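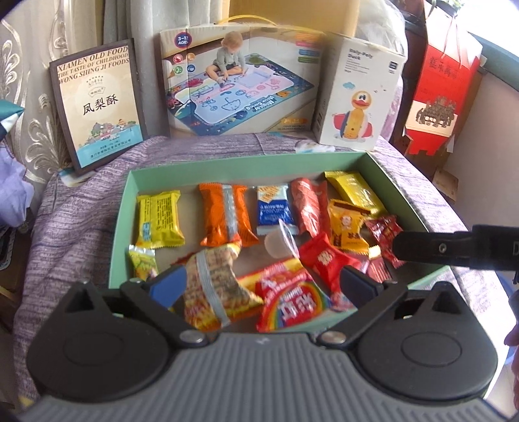
Handheld gripper at the snack tray, mixed wrappers.

Equipment Planning Meeting, Tolomcombe site
10/03/2024

Present: Mitsuko Ueda (chair), Manee Sriwong, Masaru Okabe, Hatsue Koyama (minutes)
Apologies: Sachiko Ikeda

1. Minutes of the last meeting
Agreed, with one fix. The Mottram quote was for handheld grippers only. It did not include mounts or spare pads, as the earlier minutes implied.

2. Request for more handheld grippers
Masaru asked for 17 more units at $328 each, so that the Munau site can record pick-and-place work at the same time as Tolomcombe. Mitsuko asked what the units already bought are doing all day. Masaru said they are booked most mornings. Mitsuko pointed out that booked and used are two different columns, and the sheet only has the first.

Manee was not convinced that more hands fix anything. In her view the slow part is checking the recordings afterward, and extra grippers would make that pile bigger. Masaru agreed that checking is slow but did not accept that it should hold up the order. No agreement reached.

Hatsue asked whether the price covers replacement finger pads. It does not. Mitsuko would like to see a quote that includes the things we know will wear out, for once.
Action: Masaru to get a full price from Mottram, pads and pivot hardware listed separately.
Action: Manee to report actual hours of use per unit.

3. Onar arm, trial offer
Onar has offered one arm on trial through December. Their brochure says it handles "any household item." Manee wanted to know who tested that, and on what. Soft bags, crimped packets and a round cup with a lid all ask for a different grip, and the brochure shows a wooden block.

Mitsuko will not sign for the trial until Onar agrees to run it on our own snack tray, with our wrappers, and with the other boxes left standing behind it. Masaru thought this was harsh for a first visit. The condition stands.
Action: Mitsuko to write to Onar.

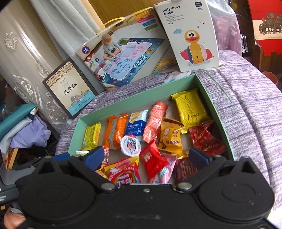

4. Supplies budget
Snacks, toys and boxed goods for the task sets have a limit of $400, with $59 left. Hatsue reported that several receipts are missing. Masaru asked for the limit to be raised. Refused until the receipts turn up.
Action: all to hand in receipts to Hatsue.

5. Any other business
Sachiko sent a note asking for a second storage shelf at Munau. Held over, as no measurements were attached.

Next meeting to be set once the Mottram price is in.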